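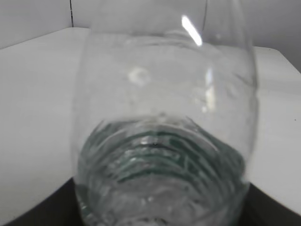

Chapitre 7
L'eau que nous buvons

Avant d'arriver dans votre verre, l'eau a déjà beaucoup voyagé, et c'est ce long chemin (plus long qu'on ne l'imagine souvent !) que nous allons suivre ensemble, sans nous presser. Nous partirons de la source de Wandora, à 460 mètres d'altitude, où la pluie met des années à traverser le calcaire, puis nous descendrons jusqu'à la petite ville de Cokier. Gardez votre cahier à portée de main : les 3 premières activités reprennent le cycle de l'eau.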